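## 4. Ceilings, fittings and loose furnishings in the surveyed workrooms

### 4.1 Scope of the room records

The room records collected under the Plirkance programme cover 20 workrooms in two buildings, the former Zuvari works and the Procházka annexe at Plondow. All had been built or altered for light industrial use and have since been let as shared offices and small workshops. This section deals with the parts of those rooms that tenants inherit, chiefly the ceiling and what hangs from it, and with the movable items that tenants bring in.

The survey sheet was drawn up by Demetrio Bustamante and revised once, in May, after a trial in three rooms at Plondow. The first version asked only for the floor area and the number of desks. The revised sheet added entries for ceiling finish, exposed structure, pipe runs, type of light fitting, seating, and objects kept against the walls. Entries were made on site and checked later against photographs of the same room. Where the sheet and the photograph did not agree, the room was visited again.

### 4.2 Ceiling finish and pipe runs

A white painted finish was the most frequent entry in both buildings. In most rooms the paint had been carried over the beams as well as the surface between them, and tenants generally regarded the two as one ceiling. Suspended tiles were recorded in nine rooms, all of them on the upper floor of the annexe, where they had been fitted during an earlier letting. Several tenants had asked for the tiles to be taken down. The landlord's agreement was given in principle, though no work had begun when the survey closed.

Pipe runs proved harder to record. The drawings held by the building office show the heating pipes but leave out later additions, and the purpose of a given pipe could not always be settled from inside the room. We therefore noted only position and length of run, and left the contents blank unless a label or a member of the building staff could confirm them. Tenants seldom mentioned pipes unless asked. When asked, they spoke mainly of shelving, as a pipe along a wall limits how high a bookcase or cabinet may stand.

### 4.3 Lighting

Fluorescent fittings remained the usual form of general lighting. They had been placed to suit an earlier layout of benches, and in the majority of rooms the desks now stand in some other arrangement. The effect is uneven. Some desks lie directly under a fitting, while others – often those taken by the most recent arrivals – depend on a lamp brought from home.

It had been expected that tenants would complain of glare. Few did so. The more common remark was that all the fittings in a room worked from a single switch, so that one person working late had to light the whole room. Rewiring was not included in the rent agreement at either building, and the cost would fall on the tenants as a group.

Figure 3 gives a view of a room with a white ceiling, exposed beams and a long pipe along one wall. Three fluorescent fittings are lit. An office chair and a board bearing an antler or deer-head silhouette are among the furnishings.

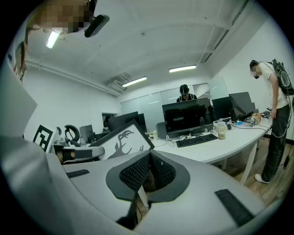 The seating entries show a good deal of mixing. Chairs move between rooms more freely than any other item on the sheet, and an office chair recorded in one room could be found in the next by the time of a second visit. For this reason seating was counted by building and excluded from the comparison of single rooms. Desks were moved far less often, and cabinets hardly at all.

### 4.4 Objects kept against the walls

The final part of the sheet concerned boards, pictures, panels and similar flat items. Across both buildings, 936 objects of all kinds were entered, and the flat items formed the group on which the surveyors most often disagreed. The difficulty lay in deciding whether an item was on display or merely being stored. The rent agreement forbids drilling into the walls, and many tenants lean boards and pictures instead – a practice that serves both purposes.

We adopted a simple rule. An item was entered as displayed if its tenant described it so, and as stored in every other case. The rule probably understates display, particularly in rooms whose tenants were absent on the day of the visit. A revised entry allowing for both uses has been proposed for the second round at Zuvari, where the wall fixings are also due to be inspected.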